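Plerkum Opened Its Doors, and We Spent the Afternoon Watching Robots Do Kitchen Chores

Members' newsletter, 09/02/2018

Eleven of us had signed up for the Plerkum open day and far more than eleven got on the bus, so first of all, thank you to the people at the front desk who found extra visitor badges without any fuss. For those who couldn't come, I'll try to pass on as much of it as I can, because I came home with six pages of notes and a head full of questions.

Plerkum has the second floor of the old Vodano building, the one with the ramp on the river side. If you remember it from its carpet warehouse days you would not know it now. The big hall has been split into bays, each with its own counter or table, and each bay is given over to one kind of household job. There is a bay for folding, one for sorting cutlery, one for opening and shutting drawers, and at the far end the kitchen bay, where I ended up spending most of my time (I did go back for the drawers, I promise).

Silvana Brandão gave the opening talk and kept it short. The group wants arms that can do small, dull jobs in kitchens that were never built for machines. Factory robots get parts that arrive in the same place every time, she said, and at home you get whatever was left out after breakfast. So the bays are set up with ordinary things bought from ordinary stores, and the arm has to work with what it finds. I liked that very much. I have been to demonstrations where everything on the table was a gray cube.

The way it works is that a person first guides the arm through a task by hand, over and over, with small changes each time. The object moves over a little, or gets turned, or swapped for another one. All those runs are saved, and the software learns from them. For the kitchen bay they had 908 saved runs at the time of our visit and are hoping for 2000 by October. A run can take less than a minute when it goes well. When it doesn't, they save it anyway and mark it, and those come in handy too — I had never thought of a failed try as something you would want to keep!

The kitchen bay's task is easy to say: pick up an item from the counter and put it where it has been told to go. The items change from one session to the next. On the day they were using a little orange pumpkin and a blue bowl, with a Toshiba toaster oven standing against the wall behind them.

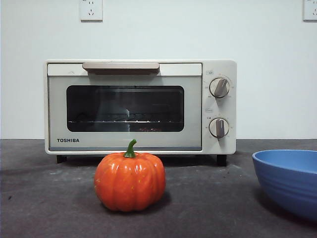
Fahmy wrote to me the day after the trip to say that the kitchen bay was the only one that felt like a fair test, and that the folding bay had been made too easy by using the same towel all afternoon. I passed this on to Silvana, who took it well and told me the towels are going to be mixed up next. Fahmy also wanted to know what happens when two people teach the same task in two different styles, one quick and one careful. Apparently this is a real headache. The arm can end up with a muddle of both, starting fast and then dithering halfway down. They now ask each teacher to watch a few of the earlier runs before they begin, and that has helped.

We each got a turn at teaching, which was the best part of the day for me. You hold a pair of handles, and the arm copies your movements a moment later. I expected it to feel like a video game and it felt more like writing with the wrong hand. My first try at a pickup closed on thin air. My second one got there, slowly, and then I set the thing down much too hard and said sorry to it out loud. By my fourth go I had stopped looking at my own hands and was only watching the gripper, and the staff said that is when most people start to improve.

There was also a good long talk about how you decide whether a robot is any good at a job. Their rule is 20 tries in a row with no one stepping in, and every try gets written down, including the ones that look silly. If the placement is off by more than 2 inches it is a miss, even when the item lands the right way up. A few of us thought that was strict. After seeing how close together things sit on a real kitchen counter, I came around to it.

The software that keeps track of all the runs is called Flomus, and they wrote it themselves. We were shown the viewer, where you can play back any run slowly and add a note to it. I could have sat there for another hour. Some of the notes are very dry. One just said "hesitated, then regretted it."

A few practical things for next time. The hall is chilly, so bring a sweater. There is parking behind the Vodano building but the entrance is easy to miss, so look for the green gate. The elevator works and the bays have plenty of room for wheelchairs. Coffee was free and pretty good.

Silvana has offered us a second visit in October, when the drawer bay should be running without a person at the handles. Places will be limited to one busload this time, and I mean it! Put your name on the sheet by the door at the next meeting, or reply to this newsletter and I'll add you myself. If you have questions you would like me to send ahead to the Plerkum team, include those too — they said they would rather have the hard ones early.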